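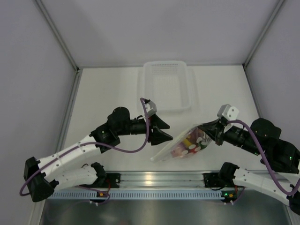
Page 77

Fanar 3539 Inline Sediment Filter Housing

Description

The Fanar 3539 is a bowl-type sediment filter housing for cold water service in workshops, cottages, dairy sheds and small irrigation systems. It is installed downstream of the pressure tank and upstream of any ultraviolet unit, softener or carbon stage. The head is glass-filled polypropylene with moulded ports. The bowl is supplied in opaque blue as standard; a clear bowl may be ordered where sediment load has to be checked by eye, but should not be fitted in direct sunlight, as algae will colour the cartridge within a season.

The 3539 replaces the Norkeck pattern housing in this catalogue. Port centres are unchanged, so existing pipework does not have to be cut. The mounting bracket is not interchangeable. The old bracket had slotted holes on one side only and tended to pull out of plumb under a full bowl; the new one is slotted on both sides and is folded from heavier galvanized sheet.

Cartridges

Pleated polyester cartridges are washable and suit bore or well water carrying coarse grit. Spun polypropylene cartridges are discarded when spent and give a finer cut. String-wound cartridges are available to order only.

Do not fit a cartridge without both end gaskets. A bypass at the lower gasket will not show on the gauge, and the first sign is usually grit in the tap aerators. Mollarby cartridges with the moulded foot seat correctly in this housing; those with the flat foot require the adaptor ring.

Installation

Mount the bracket to solid framing with the bowl hanging vertically. Leave 200 mm clear below the bowl so that it can be unscrewed and lowered without tipping. Fit an isolating valve on each side. Thread tape is to be used on the ports; paste compounds containing solvent will craze the polypropylene and void the warranty.

The flow arrow is cast into the top of the head. Reversed housings will pass water normally at first, then collapse the cartridge as it loads.
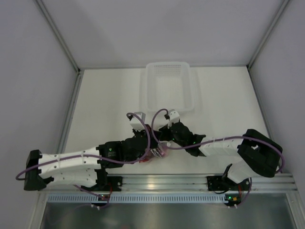 Tighten the bowl by hand only. The spanner supplied is for removal. If the bowl weeps after hand tightening, shut off and relieve the pressure, remove the O-ring, wipe the groove, and refit with a thin smear of silicone grease. Petroleum jelly swells the O-ring and must not be used.

Where the line may freeze, drain the housing in autumn and store the bowl indoors. Cracking starts at the base boss and is not always visible until the system is brought back to pressure.

Maintenance

Change or wash the cartridge when the pressure drop across the housing reaches 70 kPa, or every six months if no gauges are fitted. Replace the O-ring at every second cartridge change. Relieve pressure with the red button on the head before applying the spanner.

Specifications

Maximum working pressure: 860 kPa
Water temperature: 4 to 38 °C
Overall height, bowl fitted: about 300 mm
Ports: 3/4 in. female
Bowl colour: blue (clear to order)

Spares

O-ring, bracket with screws, pressure relief button, removal spanner and adaptor ring are stocked separately. Quote the housing number and the bowl colour when ordering. Trade accounts are handled through Kowalchuk; technical enquiries to Ok-hee Shin, filtration desk. The desk closes at 4:30 p.m. Orders for clear bowls placed in August ship with the September run.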